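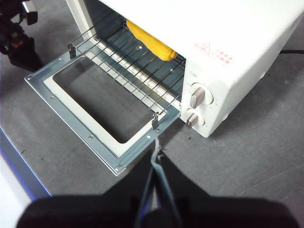

Small kitchens, second round

Many of you wrote to us after the May newsletter, where Kylie Rutherford told how she cooks for her family in a flat with only one electric ring. We received 175 letters and messages, which is more than for any other item this year. Most of them asked the same question: can a small oven do the work of a big one?

My own answer is yes, but you have to cook differently. When I came to this country I rented a room on Meireles Street, and the kitchen was shared between four tenants. The big oven was always busy in the evening, so I bought a small one second-hand and learned to use it slowly, with some burnt bread in the beginning.

The first lesson was about space. In a small oven the food is very near to the heat, and a recipe that says 200 degrees will often be too strong. I start lower and look at it sooner. Thick vegetables need patience. I turn them once in the middle of the time, and if the skin gets dark too early I put a piece of foil over them.

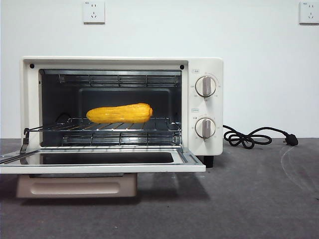
The second lesson was about crumbs. My mother cleaned her oven once a month and she was proud of it, but a small oven needs it more often, because old fat begins to smoke. Unplug it, wait until it is fully cold, then take out the tray and wash it with warm water and a soft cloth. Please do not pour water inside – one reader did this and had to buy a new one.

Raquel Prata wrote to us about beans. She cooks a large pot of them at the weekend and makes three suppers from it: the first with rice, the second with tomatoes and toasted bread, the third as a soup. I tried the soup with a little cumin and I liked it very much, although my son said that it needs sausage.

We are now collecting recipes for a small booklet. It should be ready in the autumn and will be free for members. Please send one recipe each, for two people, and write the amounts in grams if you can. Letters can be left at the front desk of the Peritz Centre, in the box marked "Kitchen".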